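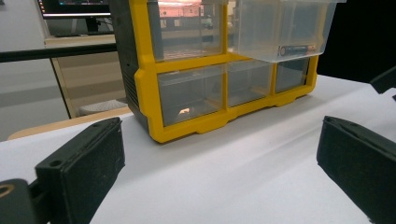 Gladys Bedoya would have started with the screws, and told us so more than once while we were still clearing the bench. We started with the drawers. Both ways probably come to the same thing in the end.

Small parts storage at the Westhorpe repair room

The page covers the small parts corner, which we sorted out in April. For years the screws, washers, fuses and spare feet lived in jam jars and biscuit tins on the window sill. Finding one M3 nut could take most of an evening.

The yellow organiser
Clear drawers in a yellow frame, with a dark grey housing at the left end. The top right drawer is the one pulled forward, with a small printed label low on its front. The wider drawer on the bottom row takes the awkward bits that won't lie flat in a narrow one.

What went where
Kiprono Mushi did the first sort on a tea tray, by thread and then by length. Wood screws are kept apart from machine screws. Anything with a damaged head went in the scrap tin – some 200 pieces, mostly from old plugs and hinges. Fuses have their own drawer and should stay in it.

Labels
Please use short names: "M4 washers" is enough. Put the label low on the drawer front so that the contents can still be seen. Peninah Waweru has the spare label tape.

Taking a drawer to the bench
Drawers can come out while you work. Tip what you need into a saucer and put the drawer back in its own slot before starting the next job. Two drawers of similar washers were swapped in the first week and it took 15 minutes to put right.

Still to do
The springs are in a bag on the shelf – they need sorting by width. Béla Győri has offered a second organiser from his shed in Drendby, if we can find room for it beside the soldering station. Odd knobs and battery covers stay in the shoebox for now.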